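The bathroom shelf that promises too much

The woman from Peltia wants me to know that my skin is tired. We have been on the phone for four minutes and she has not seen my skin, but she is sure of it, and the cure is a body wash called Jeltby that costs more than my lunch.

I have been buying soap for most of my life without worrying about it. Lately the shops won't let me. There are washes for the morning and washes for the evening, scrubs with salt in them, scrubs with sugar in them, and a bar from Laing that claims to "reset" the shoulders. I asked what they had been set to before. The press office said it would get back to me in March.

Elspeth Urquhart spent 11 years writing labels for firms like these before she gave it up to teach. "You start with the price," she told me. "Then you look for a word that sounds as if it was measured." Her own favourite was "deep". It can't be tested, and customers like it.
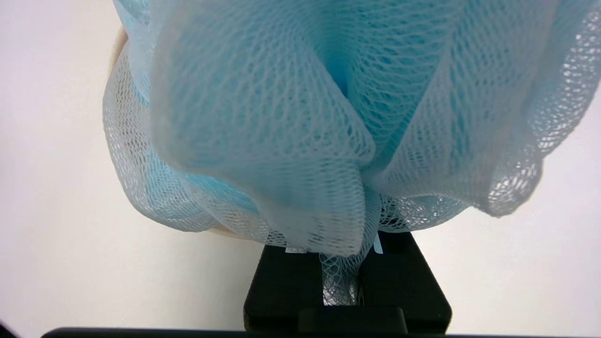 Then there are the surveys. Jetano, which sells a shower gel by monthly subscription, says its customers feel "noticeably fresher" after using it. It asked 728 of them, all of whom had already paid for 3 months. I would like to know how many felt noticeably fresher after ordinary soap, or after just standing under the water. Gregor Mackay, who runs the subscription side, called that an interesting question and talked about the bottle.

I did try the stuff. For a fortnight I washed with Jeltby, and on the second Monday I went back to the supermarket bar. My husband noticed no change either way, though he did ask who had left the lid off.

The bottle is still half full. I'll finish it, having paid for it, and then I'll buy soap.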